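Chapter 6
Building a Gripper at Home

Chapter 5 ended with a finished set of drawings. This chapter turns them into a working tool, using hand tools and one spare table. Set aside 2 weekends for the build and read Section 6.1 before you cut any parts.
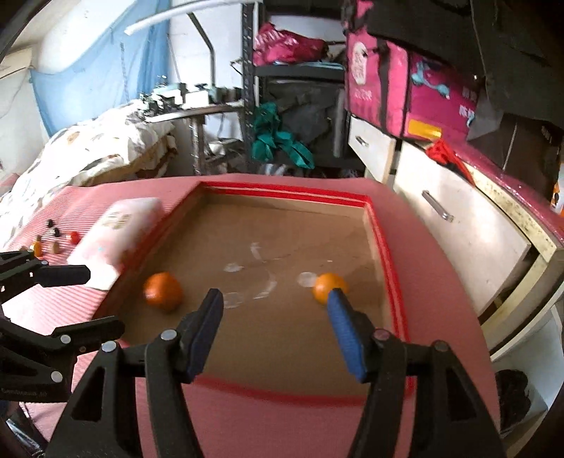
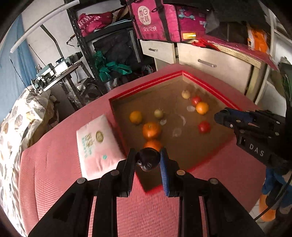
Finger pads decide how well a gripper holds a round object. Hard plastic touches a curved surface at a very small spot, so the object can roll or slip out. A softer pad gives a little and spreads the force – the blue pads on the jaws do this job, and oranges in a shallow tray make a cheap test. Cut your own pads slightly long and trim them after fitting.

Section 6.1 covers the linkage arms and pivot pins. Section 6.2 covers the pads, with a parts list for the Molus design used through the rest of the book.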